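Kinesthetic teaching, also called hand guiding, is a way of showing a robot a task by moving its arm through the motions. The joints are made easy to push, and the path is recorded as it is traced. In teleoperation, the related method, a person drives the arm from a distance with a matching handheld device. Both are forms of programming by demonstration.

Ribbed, see-through vessels are often used as test objects. Their walls bend light, and the edge of a rim can be hard to locate from a camera on the wrist. Liquids add a further difficulty, as their level and color change the look of the vessel. 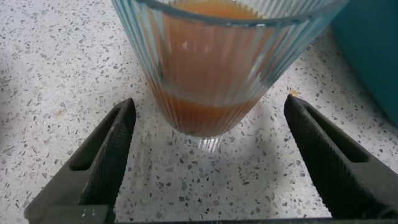
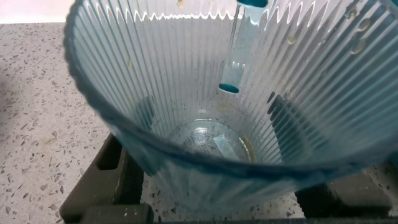 Ribbed vessels on a speckled countertop, seen from the wrist of the arm.
Page maintained by the Manipulation Group, Rillura Laboratory

The Henen collection, begun by Ingvild Dalen and Amrit Fraser, holds up to 2000 recorded demonstrations of work with cups, glasses and tubes. Of these, 175 were made by hand guiding and the rest by remote control. Operators train for 16 hours before their recordings are accepted.

Hand guiding gives the teacher a direct sense of contact, but the teacher's own hands may enter the camera view. Teleoperation keeps them out of it, though light touches are harder to judge.

See also: Jandmont controller; Imitation learning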